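Comparing two hand-held gripper setups for kitchen tasks
Group project report, semester 1 - submitted Tuesday, July 5, 2022

1. What we set out to do

Our group had 3 weeks in the Jatville workshop to compare two hand-held grippers, the Okis and the Plustureo. Both are meant for recording demonstrations that an arm can learn from later. Original plan also had the Warraich controller in it but the firmware never got sorted, so that's in future work.

Things we cared about: grip on smooth handles, how sore your wrist gets, and whether the tracking holds up when you turn the thing over.

2. Camera view

First job was checking what the camera on the gripper gets to see. A lot of its own body, mostly. The housing takes up the lower part of the view and this bugged us all the way through, becuase anything low and close gets hidden.
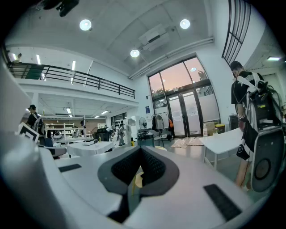

Fig. 1. View from the gripper camera, workshop floor, early evening.

We tried tilting the mount up. Helped with the housing, but then the fingertips went out of view on small objects. Put it back to the default and left it there. Should of measured the angle properly, we only marked it with tape.

3. Tasks

Lid lift, bottle move, plate slide. 14 runs each per gripper, seated at the table, both hands in use. Marker cubes on the grippers for tracking. Lid lift was the hard one - the handle is slippery and if you come at it from the side the fingers skate off.
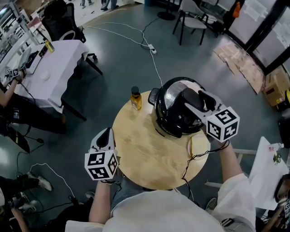

Cables were the other problem. They drag on the wrist and one snag is enough to spoil a run. We threw out 45 runs over the whole project, most of them for that, and re-did them at the end.

4. Results, short version

452 usable clips. Plustureo better on the lid, Okis lighter and nicer for the bottle. Plate slide no real difference. Tracking dropped out on both when a forearm covered the cube.

5. Still to do

Warraich controller, shorter cables, a second camera angle. Hoping to get the workshop again in December.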